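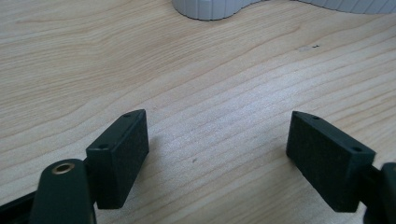

Gripper fingers over the wooden tabletop, wrist view

Valtthorpe Perception and Control Group
Minutes of the meeting held on 14th September in the upstairs room at Prilley

1. Welcome and previous minutes
The chair welcomed everyone back after the summer, with a special hello to our two new members from the Ridgeway office, and thanked whoever had brought the plum cake. The previous minutes were agreed once "left finger" had been corrected to "right finger" under item 4.

2. Finger masking
We had a good long talk about the mask that tells the software which parts of the wrist view belong to the gripper. The dark green fingers stand out nicely against pale wood, so the simple colour threshold does well there, but the small brass-coloured insert on the left arm is still being passed through as a possible object. Two ways round it were put forward: drawing the mask from the joint positions and the gripper model, or growing the colour mask until it swallows the insert. The first was preferred, although it was kindly pointed out that it relies on the wrist calibration being up to date — and at present it is not. Agreed to recalibrate first and then try the model-based mask on the 143 saved clips.

3. False detections on bare wood
Julau, our grasp planner, is still proposing grasps on tiny dark specks and on the darker lines of the grain. Raising the minimum object size to 9 pixels clears most of these, though there was some worry about losing the small washers. A warm discussion followed, and it was felt that a depth check would be kinder to the washers than a larger size limit. The setting stays at 8 for now.

4. Pale objects at the far side of the view
Light grey and off-white ribbed things towards the top of the view are being split into several pieces, one for each ridge or so. The Ridgeway members offered to share their merging step, and this was gratefully accepted. Until it is in, the planner will ignore any piece touching the image border.

5. Closing speed
The control loop now logs finger position on every cycle and the traces are a great deal easier to read. The log holds 2000 entries before it starts overwriting, and several people asked for more. To be looked at together with the new replay tool.

6. Actions
Wrist recalibration: Prilley bench team, before the mask trial.
Depth check for small detections: perception pair.
Merging step to be copied into the shared repository: Ridgeway.
Longer log and replay tool: control pair.

7. Any other business
The kettle is to be descaled. Next meeting in October, same room, date to be sent round by email.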